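Furniture and Small Spaces, evening course, Tirnwood Adult Learning
Handout 4: Drawers, and what goes next to them
Tutor: Reginald Bellamy

Welcome back! Last time we got rather carried away with shelves (my fault, I could talk about brackets all night), so we have plenty to fit in. This session is all about the drawer: the most used and least admired bit of furniture in any small room. Please bring a tape measure and a pencil, plus your own notes from the Pernadham visit if you came along.

We begin with a very plain arrangement, a white desk with a small drawer unit at one end of it and one drawer pulled open.

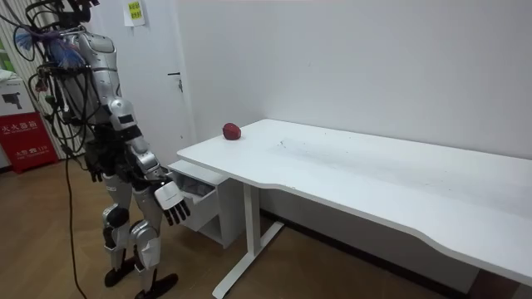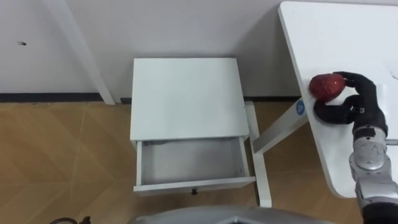

I love starting with plain white furniture. With no grain or pattern to look at, you start noticing proportions, gaps and shadows, and those are what make a room easy or awkward to live in.

## 1. The three spaces of a drawer

Every drawer needs three spaces, and most people only plan for one.

- **The space inside.** Measure the *inside* width, depth and height. The outside sizes in a catalogue will lead you badly astray.
- **The space in front.** A drawer has to come out, and you have to stand or sit somewhere while it does.
- **The space above.** Your hand needs to get in! Under a desk this can be tight, and it gets worse when the drawer only opens part of the way.

Try it at home with your most annoying drawer. Open it as far as it will go, then mark the front edge on the floor with masking tape. Leave the tape there for a day and see how often you walk over it.

## 2. A worked sum

Lyle Kasprzak kindly let us use his box room at Trisholm for this one. The wall where he wants his desk is 1376 mm long, and he also wants a drawer unit standing at the end of it. His drawer unit is 410 mm wide in the shop listing, or 41 cm if you prefer to work that way.

1376 − 410 = 966 mm left for the desk

The desk he likes is 900 mm wide, so it goes in with 66 mm to spare. Hurrah! But now look at the skirting board. If it sticks out at both ends of the wall, you lose its thickness twice over, and Lyle's spare 66 mm shrinks quickly. Always measure at floor level as well as at desk height. Walls lean, especially in older houses, and the smaller figure is the one you use.

**To do in pairs:** redo the sum with the drawer unit tucked under the desk. What happens to his knee room? There is more than one good answer and I'm keen to hear them all.

## 3. Knobs, bars and finger pulls

A small round knob is cheap, cheerful and easy to change with one screw. It can also catch a sleeve or a pocket. A bar handle suits stiff fingers and wider drawers, where you may want to pull with both hands. Finger pulls look lovely and tidy, though I find them fiddly on anything heavy.

Pass the sample box round (the Doucet knobs are in the blue tray, please put them back in the right holes). Shut your eyes, pull each one, and write down which felt best before you look. People are often surprised by their own choice, and it's one of my favourite bits of the course!

## 4. Start with nothing in it

When you sort out a drawer at home, empty it completely. Wipe it, let it dry, and close it for a moment while you deal with the pile on the bed.

Sort the pile by how often you reach for things. Daily things go at the front. Things you want once a month go at the back, and the 131 rubber bands can go in a jar. (I did count mine, and yes, it took most of a radio play.)

Shallow drawers want flat things in one layer. Deep ones want things standing on edge like files, so you can read the tops. If you have an open shelf or cubby under a drawer, keep it for whatever is too tall or too awkward, such as a bag or a box of paper.

## For next time

1. Draw one drawer from home, from above, to scale. 1:5 fits nicely on A4.
2. Add the masking tape line from section 1.
3. Note the handle type and whether you'd swap it.
4. Read the pages on runners, up to the table of weights. Skip the bit on dovetails, as we do those properly in March.

Lyle has offered to bring his finished plan along, and we'll put it up on the big board next to yours.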